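28th November

Job 712, the Kundo reed organ (black case, Sandu's). Day at the bench, writing up before I forget.

Humidity in shop 59 percent this morning, higher than I like for glue but going ahead. Heater on low at the far end, door shut, please leave it shut.

Bellows

Old rubber cloth off both exhausters. Came away in flakes along the folds, still stuck hard at the corners. Whoever did it last time used contact cement over what was left of the hide glue, so two layers to get through. Heat gun on the contact cement, then hot wet rags on the hide glue, leave, scrape, again. Slow. Small split in the left board next to the hinge, old, dirt right down inside it. Ran thin glue in and clamped with waxed paper each side. Leave till tomorrow.

Right board is fine. Flap valves on both are leather and curled at the ends like old toast. Cutting new ones from the Jimo skin, the soft side to the board. DON'T use the thick piece from the top shelf, tried it on the last one and the valves slapped on every stroke. You could hear it across the room with the lid down.

Cloth: enough left on the roll for the exhausters, not for the reservoir. Ordered from Brundero, they say next week. I have heard next week from Brundero before. If it doesn't come Vasilică thinks he has a length at home from the October job, he will look.

Kept the old pieces flat under the plywood as patterns. Marked L and R in chalk, and an arrow for up. Please nobody tidy them.

Springs

One reservoir spring stronger than the other by feel. Not sure if it came that way or is a replacement. The ends are bent differently so my guess is replacement. Measured both on the luggage scale: big one pulls almost 12 pounds at the working opening, didn't get a clean number on the other, hook kept slipping off. Do again with someone holding the frame.

Reeds

Pulled the lowest octave on the 8 foot treble side first by mistake, wanted bass. Put back. Then bass. Mostly dirt, gray felty stuff packed in around the tongues. Soft brush from the rivet toward the tip, never across. One tongue had a hair under it, that was the "dead" low D that Sandu was so worried about, speaks fine now on the test box. Good news to pass on.

Low F sharp is another matter. Speaks late and with a sort of cough. Brushed it, no change. Light scratch near the tip where somebody has tuned it before, pretty rough work. Could be curve, could be a crack at the rivet starting. Held it up to the lamp and couldn't see a line. Smaranda has better eyes, ask her. If it is cracked we need a donor and I don't want to think about what that does to the quote.

All reeds in the egg trays in order, tray nearest the wall is bass.

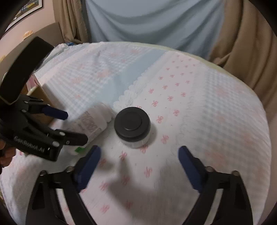

Case and hardware. Smaranda and I went back and forth on the screws for the new back panel and the two pedal straps. Original screws are mostly lost, what is left is steel gone brown. She wants them blackened so they vanish into the case. I said try bright. The little round metal heads on the black linkages in the picture stand out cleanly and look meant, which was my whole argument, and she half gave in for the pedal straps, not for the panel. So: bright round heads on the straps, blackened flat heads on the panel, front untouched. Writing it down so we don't have it out again. Sandu gets final say but I will tell him that's the plan and see if he blinks.

The finish itself is better than it looked under the dust. Black over something close-grained, thin, some kind of spirit finish. Tested inside the lid with a cotton swab and alcohol and it moved right away, so shellac or near enough. No alcohol anywhere near the front, no matter how tempting. Cleaned one small square low on the side with a damp cloth and a drop of mild soap, lots of brown came off, black underneath has a nice depth. Will do the rest like that, dry cloth straight behind.

Worn patch on the knee swell lever and on the edge of the key slip where hands go. Leave the key slip. Knee lever can have a touch of black shellac, two thin coats. Mixed a bit in the jam jar, strained through the old stocking, label is on the jar. It is not coffee.

Fretwork panel: cloth behind is rotten, red once. Vasilică has a dark red that's close. I'd go a shade browner. Piece of it pinned behind the panel now, look at it in daylight and tell me.

Pedals

Webbing on both gone, left one held by a knot and a nail. Carpet is worn to the backing. New webbing cut and the ends singed, rollers cleaned and a rub of candle on the axles. The squeak was the right hand roller, not the hinge as I wrote last time. Carpet to be decided, he may want to keep the old for sentiment, in which case back it with canvas and stitch round the edge.

Stop action

Diapason stop doesn't close fully. Wire bent, straightend it, better, still a faint cipher on the A above middle C with everything in. Could be the pallet. Took the spring off and looked, felt has a groove and a moth hole. Replaced the one felt and leather. Will not do the full set unless the others show up when we have wind.

Vox humana fan turns by hand. Paddle is fine, bearing dry. One drop of oil and stop there.

Sanded the new back panel to 80 only, needs to go finer before stain. Ran out of the next paper. On the list.

To get: sandpaper, rubber cloth (Brundero, chase), bright round head screws short ones, brown thread, more rags.

Tomorrow

Unclamp left board, check split. Size both boards. Cut valves. Spring test, two people. F sharp under the magnifier with Smaranda. Call Sandu about the low D and the carpet, maybe don't mention the F sharp till we know.

Glue pot is OFF, I checked it twice. Lid of the organ is standing behind the door wrapped in the gray blanket, careful when you come in.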